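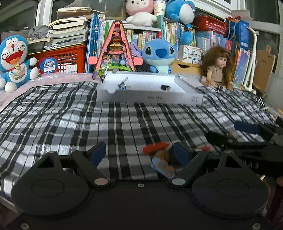

## 4. Collecting Sorting Demonstrations with the Hand-Held Grippers

This section applies to the Stemska club kit with two hand-held grippers. Complete Section 3 (charging and pairing) first. Revised 11/16/20 by Orysia Hordiienko.

### 4.1 Preparing the table

1. Spread the cloth over the work surface and pull out large folds.
2. Set the open box on the cloth with the long side toward the operator.
3. Place the small items in a loose group in front of the box. Key rings, toy parts and trinkets are suitable.
4. Leave the shelves and background as they are. Varied backgrounds are wanted for the training set.

**Note:** Do not use items thinner than a coin. The pads cannot pick them up from cloth.

### 4.2 Checking the grippers

1. Open the fingers fully. Both must move freely from the pivot.
2. Close the fingers on nothing. The pads must meet flat along their faces.
3. Try the screws on the top plate with the supplied driver. Tighten by hand only.
4. Repeat for the second gripper.

**Caution:** Keep fingertips and hair clear of the linkage while closing. The trigger spring is strong enough to pinch.

### 4.3 Recording

1. Start the Flelico logger and enter your team code.
2. Hold both grippers over the cloth, pads open, until the logger beeps.
3. Move one item at a time into the box. Use either hand — but do not change hands in the middle of a pick.
4. Return to the start position and press Stop.

If an item is dropped, pick it up and go on. Keep the recording. Dropped items are marked later in review.

**Note:** Error 72 means the logger has lost the left gripper. Error 89 means the right. Re-pair the unit and start a new recording.

### 4.4 Handing in

Copy the session folder to the club drive under your team code. Maricel Castillo checks recordings for the Symonenko teams, Luana Bezerra for all others. The May competition set closed at 662 recordings, of which 659 passed review.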